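Notebook, costume workshop, July 18, 2021

Sunday, so the building is quiet and I can finally write up the week before it all runs together in my head. Kettle on, phone off, door shut. If you're reading this because you're taking over the superhero rack from me, start with the part about the gloves.

The big one first. Our lead is wobbling about a third film. You've all read the interview by now, and so has the woman who sells me thread. He says his knees are done, he says he'd like to play a man in a cardigan for a while, and then in the next breath he says never say never. Fine! But I have a suit half built on his measurements for Drellska 3 and I need to know whether to keep cutting.

I called production on Tuesday and got "carry on as planned," which is what they said in March, two days before they moved the whole shoot. So I'm carrying on with the bits that don't depend on him. Cape, belt, collar ring. The torso stays on the stand with the left side panel pinned and nothing glued.

Torso notes. The new foam from Lindemann cuts nicely but it hates our old contact glue. Left a test strip overnight and it had bubbled all down one side by morning. Second strip with the water-based stuff held fine, even after I bent it back and forth while on a very long call with the insurance people. Going with the water-based. It takes forever to grab, so plan your day around it (glue before lunch, touch nothing until coffee).

Paint: the red is wrong. I know it matches the chip. It matched the chip last time too, and under the stage lights it went the color of canned soup. I've mixed a darker batch with a spoonful of brown in it and painted it on an offcut. Need to see it under the real lamps before anybody falls in love with it. The offcut is taped inside the cupboard door, please leave it there.

Gloves. Ugh. The stunt double's hands are bigger than the lead's, and the pattern we have in the binder is for neither of them, it's the one from the first film's reshoots. I drew a fresh one on Thursday on brown paper. The thumb sits further back and the knuckle plates float on elastic so he can make an actual fist. Throw out the old one. No, don't throw it out, put it at the back and write OLD on it in big letters. I've been burned by that before.

Budget, since I'll be asked on Monday: we had 700 for leather and trims, I've spent 350 on leather and 50 on buckles, and I'm not buying anything else until someone upstairs decides whether we have a star. The Brondlow streaming people also want a display suit for the lobby. A mannequin doesn't sweat or complain, so I can use the cheap lining for that one.
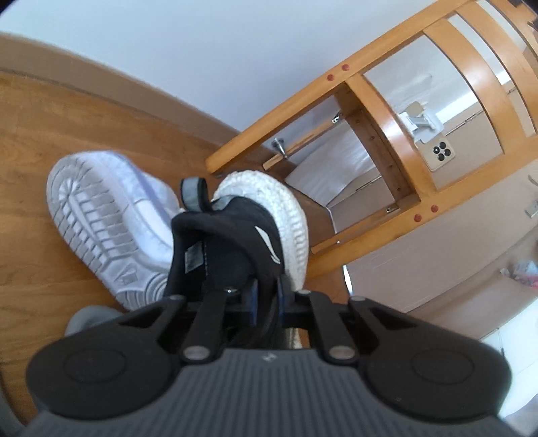
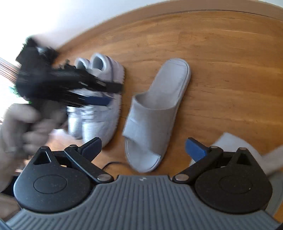 Henrike Buschmann read the page above over my shoulder on Friday, back when it was just scribbles, and wrote in the margin that I'm worrying about the wrong man: in her view he'll sign the minute they offer him fewer shooting days, they all do the "I'm getting too old for this" round before a contract talk, and I should glue the torso and stop sulking. She also thinks the soup red was nice.

I don't know. She called it right on Kovton, when the whole cast was supposedly walking out and then every one of them was at the premiere, grinning. But I watched him try to get out of the second suit last time and it took two of us and a shoehorn, and he wasn't laughing. If he does come back I'd like it to be in something he can sit down in. So I've been sketching a split at the waist, with the belt hiding the join. It adds a day's work, maybe more. It would also mean he could eat lunch like a person.

Things I want to try with the waist split:

Magnets first, but they'll probably pop open when he twists. Hooks after that. Snaps last, because of the noise (sound department made that very clear on the second film and I don't want another email).

Helmet padding is still on order. The supplier's tracking page says order 329 is "being prepared," same as it has all week. I'll call them tomorrow.

Kadir Avcı asked whether we could borrow the second film's boots for the double. Yes, but the soles need regluing first, and whoever does it should wait for the new glue to come in. Don't use what's in the dented tin.

Monday: lamps on the red sample, phone the padding people, show Henrike the waist sketch and let her be rude about it. If production rings before ten, somebody please take a proper message this time, with the name of the person calling. And the iron trips the fuse if the steamer is on, so one or the other until it's been looked at.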